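12/9/23

Home late again. Feet sore, left thumb worse. Writing this before bed or it won't get written, Zineb says keep a diary of the whole contract and so far I've kept about a third of one.

Morning was a write-off. Tram stopped two stops short, walked the rest, got in with wet socks. Dalia already had the floor set up and was on the phone to Gronedcombe about the tracking, which had gone strange overnight. Everything shifted a thumb's width to the left, so in the replay the arm would reach for something and close on air. She had it sorted by ten. Restarted it three times, swore at it in two languages. Tea.

Then small metal. Small metal all week, apparently. The job is you hold the two hand grippers, one each side, and do the task with them as if they were your own fingers, and the Vureck arm learns off it later. No one tells the arm anything. You just show it, over and over, same task, put it back a bit different, go again. Target for the set is 2000 good ones. We are on 585. Did 186 today, which Dalia says is decent and I say is a crime.

Two kinds of bad take, for my own memory:
- dropped it (fine, keep going, sometimes they keep those)
- pushed it with the side of the jaw instead of picking (not fine, binned)

I do the second one constantly. It's how I'd do it with my hand! You slide a coin to the edge of a table, you don't pinch it from above like a heron. But the arm hasn't got an edge of a table, it's got a tray with a rim, and the jaws have to come in from over top. So heron it is.

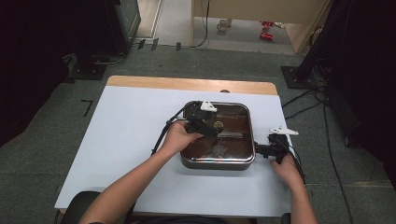 My trouble is the flat things. Anything with a bit of height I can get first go now, even left handed, and last Febuary I couldn't get a cork. But a thing lying dead flat on a shiny floor has no underneath. The gold disc I went at with the left while the right one stayed over by the rim of the tray, and the long flat silver piece was lying there just below it waiting its turn. The dark inside of that tray catches the light so badly that I keep aiming at the glare. Also the white fins on top of the grippers. They're what the tracking looks for so they have to stay up and clear, and I tip my wrist over without thinking, and then Dalia calls out "fin!" from behind her screen and that one's gone. Heard it in the shower tonight. Fin.

Asked if I could stand the disc on its rim to start. No. Asked if we could have a mat. Also no, Ghoneim want it hard and slippery because that's what it's like where the arm is going. Fair enough, their money.

Best bit was after lunch. Found if I come down with one jaw touching first, really light, then let the other one close toward it, the disc sort of climbs up by itself. Got eleven in a row like that. Went to tell Dalia and of course she'd been watching the numbers and already knew. She wants me to write it up for the others but slow it down, she says I rush the close and the arm will copy the rushing too. Hadn't thought of that. It'll pick up all my habits. Some arm in a shed somewhere with my bad wrist.

Cables drove me mad. The one off the left lies across the sheet and I drag it through everything. Must ask for a clip, or tape it up my sleeve. (Wear sleeves.) Lost a good take at 3ish from the drag and said a word that is now on the audio, if there's audio. Didn't ask.

The Gasow people came through at four, two of them, very polite, didn't touch anything. One had a go with the grippers and couldn't shut them properly, you have to squeeze further than feels right. I was very gracious about it. Inside I was thrilled. He asked did I feel the thing through the handle and I said a bit, you feel it stop, you don't feel what it is. Been thinking about that since. I know the silver one from the gold one by looking and that's it, with my eyes shut they'd be the same.

Stopped at half five, thumb had gone numb down the side. Iced it with peas. Zineb rang, told me to swap hands more, told me her mum's knee is better, told me I sound tired. Yes.

Tomorrow: clip for cable. Long sleeves. Ask Dalia if the 238 from the first batch count toward the total or if that was before they changed the tray, becuase if they dont count I want to know before I start and not after. Rent. Ring the dentist back. Buy more peas, those ones are finished as food.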